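December
By Masanobu Mizuno
Filed under: Mobile Systems, Firmware, Papers

4.2 Partition slots and failed updates

Phones in the Gelness family keep two copies of the system partition. The updater writes the new build to the inactive slot, marks it bootable and restarts. If the new build does not report a successful boot, the bootloader goes back to the old slot. We wanted to know how often this fallback leaves the user data in a state the old build cannot read.

We used 62 handsets, all unlocked and all flashed with the same Skyrme build before each run. A script on the host machine started the update, cut power at a random point during the first boot, and logged which slot came up afterward. The script ran the cycle 3000 times over the whole set. Handsets that needed a manual reflash were put back in the pool once their partition table matched the reference copy.
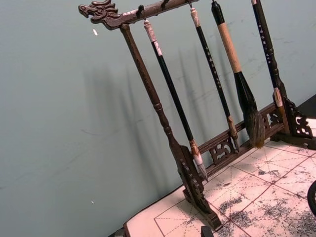

Figure 2. Brush rack with a carved dragon head on the top bar, standing on calligraphy practice paper.

The fallback itself worked in every cycle where the bootloader was intact. The trouble came from the data partition. Skyrme upgrades several app databases during first boot, and it does so before the boot is marked successful. When power was lost after that step, the old build started with databases in the newer format. Most system apps rebuilt their files without asking. The contacts and message stores did not, and the phone stopped at the lock screen until the data partition was wiped.

Moving the database step to a point after the success mark removed this failure in our tests. The cost is a slower first unlock, roughly 8 seconds on the older handsets. We also tried taking a snapshot of the data partition before the update, using the Livotier tool. It protected the data as well, but it needs free space that many full phones do not have.

We did not test devices with a custom recovery installed. On those, the updater usually stops at the signature check, and the slot logic is never reached.

Comments

Brallarance: Was the battery level fixed across runs? Our updater refuses to start when it is low.

M. Mizuno: All handsets were on bench power, so that check always passed. I will add a line on it in Section 3.

tinslot: Same lock screen hang here after a bad update. Wiping data was the only thing that got me back in.

pkerr_dev: Could you post the host script? The timing of the power cut matters a lot for anyone repeating this.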